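Kitchen Bench Kit: Your Questions

I get a lot of the same emails about the two-arm kit, so I've put my answers on one page. I'm Jannik, I do the setup calls here at Canarora, and if your question isn't covered just write to me!

What does a job look like once it's up and running?

Food, a tray, an oven and a pair of arms, pretty much:

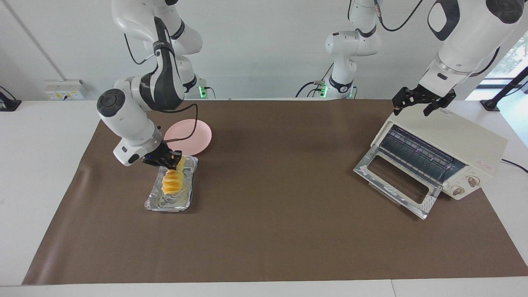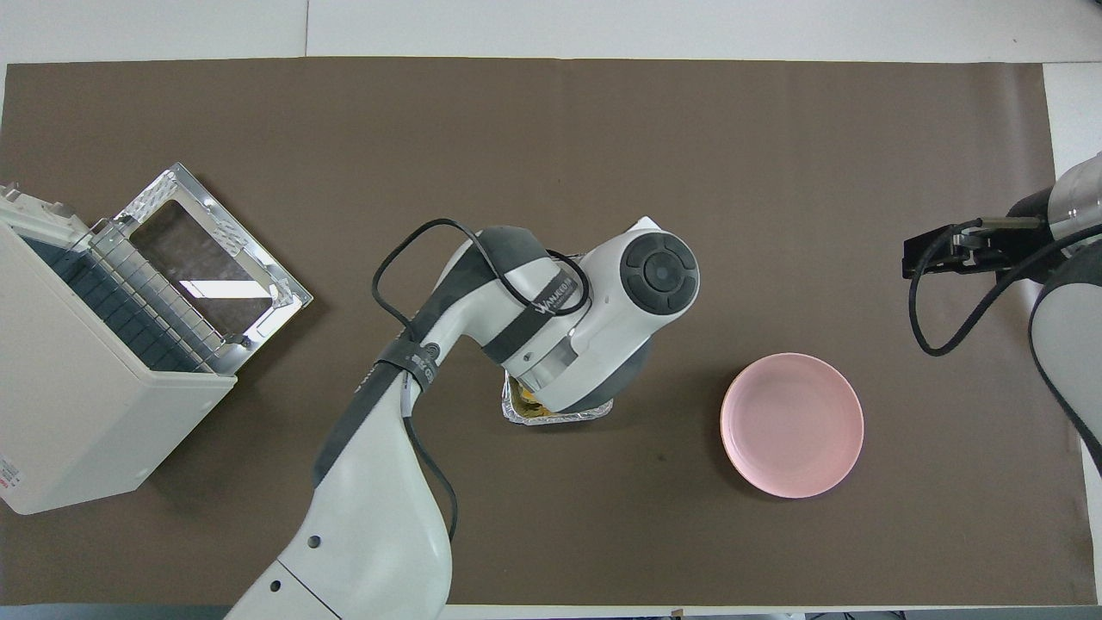 People see the arms first, but the question I'd like you to ask is what the kit expects from your kitchen, so let me start there. You need a table that doesn't wobble, a wall outlet you can reach, and enough space for both arms to swing without bumping each other. Then there's the stuff you put down in between. A brown mat like this one is a good idea, and I always tell folks to practice with a foil tray (cheap, light, and you can toss it when a finger goes through the side). Leave room for the oven door too. With the door open a toaster oven takes up a lot more table than you'd think, and most of the "it keeps hitting something" calls I get are about exactly that.

What's in the box?

Both arms, 3 sets of gripper fingers, the cables, and a printed setup guide that Rosemarie Seidel rewrote in October. It's so much better now. The oven, the dishes and the food are up to you.

Do I have to know how to code?

Nope. You guide the arms through a job by hand and save it. If you do like to code, there's a way in for that, and Henrik Gerlach answers those emails (he's faster than me, sorry).

How many times do I have to show it a job?

Plan on an afternoon. Our basic tray job took 280 tries before I was happy with it, but I'm picky, and yours may be simpler.

Can it pick up soft food?

It can, with the padded fingers on and the grip turned way down. I'd start with firm chunks and leave the ripe bananas for later. I've cleaned up enough banana.

Which toaster oven should I get?

Any small one with a door that folds down and knobs you can turn by hand. Please don't leave it running while you're out of the room.

What does it cost?

The rental is $1,242 for 5 weeks, shipping both ways included. If you end up buying, we take the rental off the price.

What if something breaks?

Send me a photo and tell me what the lights on the arm are doing. Spare fingers ship from our Rernside shop, usually the next morning.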